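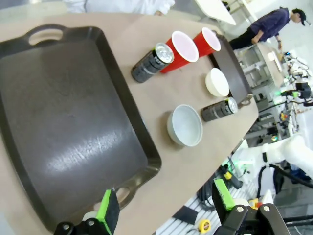

Tray, cans, cups and bowls on the table before a clearing run.

When the Arm Drops a Can: Tips for Safer Table Clearing

Most of the trouble we have had with a table-clearing arm came down to small household things: a cup on its side, a can that rolled, a tray with a slick spot. The arm did what it was told each time. These tips come from the workshop notes Azra Nikolovski and I have kept at Briltovbridge, and they start with the fault that made us begin writing things down.

The fault

In September we were running a plain job. Pick up the cans, cups and bowls, and put them on a serving tray. On one pass the gripper closed on a can near its end. The fingers touched the metal and the controller read that as a good grip. It lifted, the can swung down, and it came out over the edge of the tray. It hit a bowl on the way and the bowl went to the floor in pieces.

The arm kept going. It carried nothing across to the tray, opened its fingers, and came back for the next item while Azra was reaching in to pick up the biggest piece. She pulled her hand back in time and hit the stop button. No one was hurt, but it was close enough that we quit for the day.

There were two faults. One was the bad grip. The other, and the worse one, was that a dropped item did not stop the machine.

Stop first, then reach

Press the stop and wait until the arm is still before your hand goes over the table. A pause between moves looks the same as a finished job. Ours waits 4 seconds after some drops, and that was long enough for Azra to think it was done.

Put the stop button where you can hit it without leaning across the table. We had ours on the shelf behind the arm. It now sits on the near side, on its own bracket, with nothing stacked in front of it.

If two people are working, agree on who has the button. Say "stopped" out loud when it is stopped. Say "clear" before you start it again.

Cans

An empty can on its side will roll if you bump the table, and it dents when squeezed. Rinse and drain cans before you use them for practice. A film of soda dries sticky and the can hangs on to one finger when the gripper opens.

Have the arm grip a lying can at the middle of its length. Close slowly and stop when the sides just start to give. If you hear the metal pop, you have gone too far, and that can should go in the recycling. A creased can never sits the same way twice.

Don't practice with full cans. A full one that gets punctured makes a mess that goes straight into the finger joints.

Plastic cups

Two cups lying close together can slide one into the other. The camera may read them as a single cup, and then the arm lifts both or lifts one and drags the other along. Pull them well apart for the first runs. Once single cups go well, try them nested.

A thin cup can be picked up by the rim, with one finger inside and one outside. This needs much less force than squeezing the body. Throw out any cup with a split rim.

Bowls

Use bowls you don't mind losing. Before each session run a thumbnail around the rim, feeling for chips. A chipped rim cuts into the soft finger pads, and the damage shows up a week later as bad grips you can't explain.

Keep bowls away from the table edge and out of the path between the cans and the tray. That change alone would have saved ours.

If one breaks, stop the arm and cut the power before you sweep. Pick up large pieces with work gloves and get the small ones with a damp paper towel. Check the gripper too. We found a sliver stuck in one of the pads after ours broke.

Trays

Wipe the tray with dish soap and water, then dry it. Furniture polish makes everything slide. If overhead light leaves a bright streak across the tray, turn it or move the lamp, as glare can hide the spot the arm is trying to judge.

With a handled tray, keep the handle openings free. A fingertip that catches in one will drag the whole tray.

Finger pads

Pads wear in the center first. Wipe them with a damp cloth at the end of each session and let them air dry. Skip the solvent cleaner. Krešimir Petek tried it on an old pair and they turned shiny and hard.

We look the pads over every 80 picks and change them at 2,000. We used to go to 3,000, and the pair on the arm when the can fell was well past the lower number. While you have the cloth out, check that the bolts at the base of each finger are snug.

The floor

Tie cables together and run them where you don't walk. Before each start, pick up tape measures, wrenches and anything else that has ended up underfoot. You may have to step back quickly.

What we changed in the settings

The arm now checks the gap between its fingers after every lift. If the gap is smaller than it should be for that item, it stops where it is and stays stopped until someone presses reset - it does not try again by itself. To test yours, let it pick up an empty cup at low speed and knock the cup free with a long wooden spoon, keeping your hand well outside its reach. If the arm carries on to the tray, don't use it until that is fixed.

We run this test at the start of every session, and write the result on the sheet by the door.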